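Wirnon Open Storage Box, 19 Liter, Lime Green

Jallthorpe Storage and Shelving
Toy and Playroom Storage > Open Boxes > Wirnon

Item no. 408-19
Status: in stock
Sold in: singles, or packs of 2
Page revised 14 Feb 2022

Overview

The Wirnon open box is a one-piece molded plastic box with no lid, intended for bulk storage of soft toys, play food and other light items that are used daily and put away in a hurry. The open top is full width. There is no inward lip at the rim, so a plush toy larger than the opening can be pushed down into the box and pulled back out without catching.

The 19 liter size is the middle size in the Wirnon line and the one most often ordered for playrooms, waiting areas and home offices that share floor space with a child's toys. It stands on the floor in front of a shelving unit or slides into a cubby of suitable width. See Fit and placement before ordering for cubby use.

Lime green is a through-color. The pigment is in the plastic and there is no paint or film on the surface. Scratches show as a lighter line of the same color.

Construction

Body: polypropylene, single piece, injection molded
Wall finish: smooth inside, light satin outside
Rim: rolled outward, continuous on all four sides
Base: flat, with a shallow raised border underneath
Corners: rounded inside and out
Lid: none supplied, none available for this size in the open version
Handles: the rim serves as the grip

The rolled rim carries most of the stiffness of the box. Do not cut or drill it. Holes for a label holder can be drilled in the front wall, at least two finger widths below the rim, using a sharp bit at low speed. Back the wall with a scrap of wood while drilling. Drilled boxes cannot be returned.

Capacity

Nominal capacity is 19 liters, measured level with the rim. Soft toys compress and hard toys do not, so two boxes of the same size will hold very different numbers of items. As a working guide:

Plush toys, small to medium: fill to the rim. The top layer may stand proud of the rim if the box is kept on the floor.
Hard plastic play food, vehicles, figures: fill to two thirds. A full load of hard toys is heavy for a small child to drag and hard to search through.
Mixed plush and hard toys: plush at the bottom, hard items on top. Small hard pieces work down between the plush in use and collect at the base. Empty the box completely from time to time and re-sort.
Building bricks: not recommended. Use the Wirnon lidded box.
Books and paper: not recommended. The walls are tapered and sheets will curl.

Loops, cords and hanging tags on soft toys should be tucked down inside the box. A loop left over the rim will snag when a second box is moved past it.

Fit and placement

On the floor. The box needs a clear floor strip in front of the shelving. If the unit has drawers in its lowest row, leave enough room to open them fully with the box in place, or accept that the box has to be moved each time. Customers with low drawers usually place the box at one end of the unit, in front of the open cubbies.

In a cubby. Measure the clear opening at the front edge and again at the back. Older wooden units are often out of square, and a box that enters at the front can bind halfway in. Allow a small gap on each side for fingers. With no lid there must also be height above the rim for a hand to reach in, otherwise the box has to be pulled out every time it is used.

On top of a unit. Not advised for anything above a child's shoulder height. The top of the unit is better kept for items that stay put, such as desk fans, framed pictures and display pieces.

Stacking. Empty boxes nest. Loaded open boxes do not stack — the base of the upper box will drop into the lower one and press on the contents. Nested boxes may hold together by suction after long storage. Twist slightly while pulling, do not pry at the rim.

Combining with other storage

Many shelving units end up holding a mixture of paper, folders, electrical leads and toys. The open box deals with the toys only. For the remaining contents we suggest the following from our own range:

Folders and loose paper: leave flat in an open cubby, or use the Čierny document tray (same width as a standard folder, open front).
Cables and chargers: a bag or a clip-lid box. The Čierny clip box is clear, so the contents can be identified from outside.
Small parts, craft supplies, game pieces: clear boxes with colored lids, one color per category.
Drawers: clothing, art paper, anything that looks untidy in a cubby. Replacement pulls and runners for the Cullville drawer unit are listed under Spare Parts.

Keep clear boxes for things that are looked up and opaque boxes for things that are tipped out. Toys fall in the second group for most households, and the lime green box is easy for a young child to identify when asked to put things back.

Colors

Lime green (this page)
Sky blue
Warm gray
White

Lime green and sky blue are kept in stock all year. Warm gray and white are produced in one run each September and may sell out. Shades can vary slightly between production runs. If an exact match is needed across several boxes, order them together and state this in the order notes.

Cleaning

Wipe with a damp cloth and dish soap. Rinse and dry before refilling with soft toys. Marker and crayon can be removed from the smooth inner wall with rubbing alcohol on a cloth; test on the underside first. Do not use scouring pads, which dull the satin finish permanently. The box is not rated for dishwashers.

Adhesive labels come off more easily if warmed with a hair dryer on a low setting. Keep the dryer moving.

Limits of use

Indoor use only. Continuous sun through a window will fade the color over several years.
Do not stand or sit on the box.
Do not use as a step or as a support for a shelf.
Not intended for liquids or for unwrapped food.
Not suitable for storage next to radiators or heating pipes.
Supervise infants. The open box can be tipped by a child pulling on the rim.

Ordering

408-19 Wirnon open box, 19 liter, single
408-19P Wirnon open box, 19 liter, pack of 2, nested
113-L Front label holder, screw fixing, clear
113-S Front label holder, self-adhesive, clear

The self-adhesive holder bonds poorly to the satin outer surface in cold rooms. Let the box reach room temperature, wipe the area with alcohol and press the holder on firmly. For boxes that are dragged across the floor every day we recommend the screw fixing.

Delivery and returns

Singles ship in a plain carton. Packs ship nested with a paper sheet between the boxes. Check the rim on arrival by running a hand along it. A white stress mark at a corner means the box was dropped in transit and should be reported with the order number.

Unused boxes may be returned in the original carton. Boxes that have been labeled, drilled or written on are not accepted. Return postage on change-of-mind orders is paid by the customer.

Frequently asked

Will a lid from the lidded version fit?
No. The lidded version has a stepped rim. The open version does not, and the lid will slide off.

Can the box be fitted with casters?
The base is too thin to take screws under load. Use the Wirnon wheeled dolly, which has a recess matching the raised border on the underside.

Does the box smell when new?
A slight plastic smell is normal. Leave it empty in a ventilated room, or wash it once with soap.

Is the 19 liter size right for large plush?
It suits small and medium pieces. For large plush use the next size up, which is deeper but has the same rim profile.

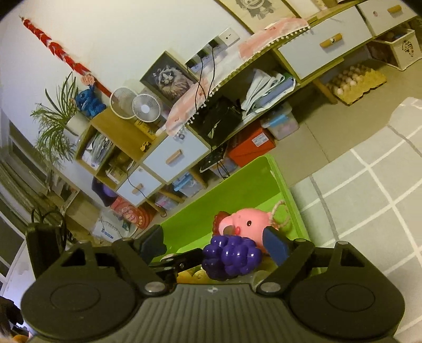 Lime green open box with plush toys inside, toy pig and toy grapes at the top. Shelving unit with pale blue drawers not included.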